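How I Finally Got My Kitchen Counter Clear (and Kept It That Way)

OK so if you've been reading for a while you know my counter was a disaster. Mail, a toaster I used maybe twice a month, vitamins, three half-dead pens, you name it. My friend Ludmila came over in November, looked for somewhere to put down her mug and ended up holding it the whole visit. That did it for me!

You'll need one free afternoon, two boxes and a damp cloth. I didn't buy a thing.

First, take everything off. Yes, everything, even the stuff you're sure is staying. I put mine on the dining table and the floor by the back door. Wipe the counter down, get into the corners, and then make yourself a coffee and leave it bare for a bit. It took me 54 minutes to get to this point, mostly from stopping to read old mail.

Next, do the daily test. Pick up one thing at a time and ask if you used it yesterday. Kettle, yes. Knife block, yes. Waffle maker – um, no. Whatever passes goes back on the counter. Whatever doesn't goes in box one if you want to keep it somewhere else, or box two if it's leaving the house.
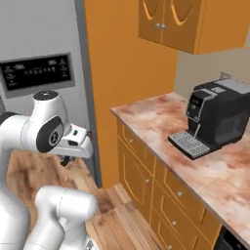
Now for box one, which is the annoying part. You have to find room in the cabinets, so pull out a shelf's worth of things you forgot you had (I found 12 plastic lids and not a single tub to match) and swap them for what's in the box. Heavy things go down low. I keep the toaster behind the mixing bowls now and it's really not a big deal to get it out on a Sunday-pancakes kind of morning.

Paper needs its own spot or it'll creep right back. Mine is a basket by the front door, and I empty it when it's full.

Last thing, the evening reset. Before bed I put away anything that wandered in during the day and give it all a quick wipe. Some nights I skip it, and then it takes twice as long the next night, so try not to skip two in a row.

If you have a tiny kitchen and a trick for storing a stand mixer, leave me a comment – mine is still living on top of the fridge and I'm scared of it.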